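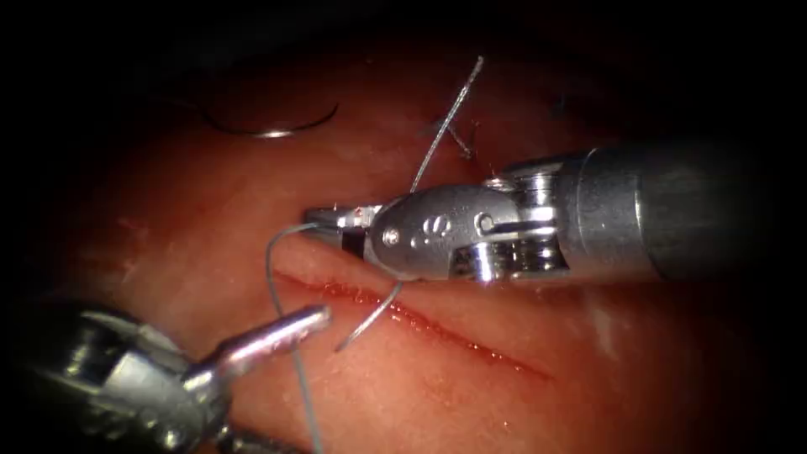

Suturing by remote control: the needle at the edge of the cut, right-hand jaws holding the thread.

I've recorded 28 stitching demos from the Prarkier console now, and the first few were dreadful, so let me save you some bother!

Before you touch anything, set the motion scaling to 4 – your hands move four centimetres, the tips move one. Rest your elbows and press record only when both tips are in view.

Drive the needle in by rolling your wrist along its curve (don't push, you'll just drag the tissue). Keep the left tip close to where you're working, ready to take over. Then pull the thread through slowly and leave yourself a decent tail.

If you fumble, carry on and fix it. I used to stop and start again, and the robot I trained in February had no idea how to recover from a slip – lesson learnt. Save each stitch as its own file, and take a break after 30 minutes, as tired hands make wobbly demos.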